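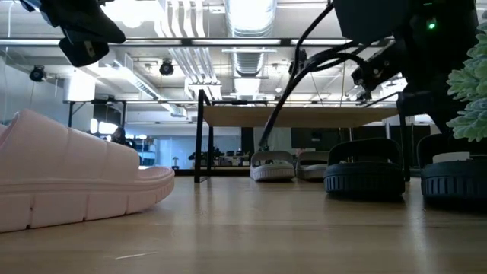

Slide (footwear)

A slide is a backless, open-toed sandal held on by one wide strap across the foot. No buckle, no heel strap, nothing between the toes - the last point is what separates it from the flip-flop. Also called a slider in Britain, esp. by younger wearers. Worn at the pool, in changing rooms, round the house and, more and more, on the street.

Construction

Two main parts, strap and sole. In the cheaper sort both are moulded in one go from foam. Others have a seperate strap, glued or stitched in, sometimes in a second colour. Thick-soled "pillow" or "cloud" slides have a rounded, puffy strap, often ribbed, and grooves cut round the side of the sole. Pale pink, white, grey and black are common colours.

Sizing

Usually whole sizes only. Between sizes, most makers say go up. Foam slides can shrink if left in a hot car or on a radiator.

Care

Lukewarm water, washing-up liquid, old toothbrush for the grooves. Dry out of the sun. White soles yellow with age, and bleach tends to make it worse.

Storage

Pairs are kept side by side on a rack or low shelf, or stood on edge to save room. Stacking heavy shoes on top dents the strap.

Makers

The Litgate slide, designed by Obinna Bako, was first sold in July in 2 widths. Braltadley followed with a padded version, 461 pairs in the first run, now out of production. Ogbonna makes a childrens model up to size 2.

See also: Clog, Flip-flop, Mule, Slipper

Last edited 2018-08-24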